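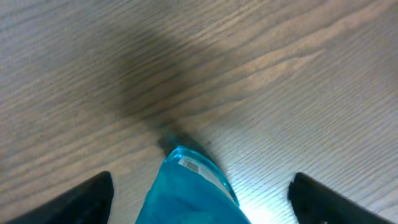 Photo: Ditte Toft

1 Aug 2018

Day 5 of the Predine sleep plan. The booklet promises I'll wake "restored" and I woke at ten past three, same as always. It cost 500 kroner, plus the tea, and I doubt the tea does a thing. Tastes like wet hay.

They say 504 people took part in the trial. Who were they? How badly did they sleep before? The booklet skips that part — funny how they do.

I'll finish the week for the sake of the money. Then back to reading until I drop off. Must call Mom about March.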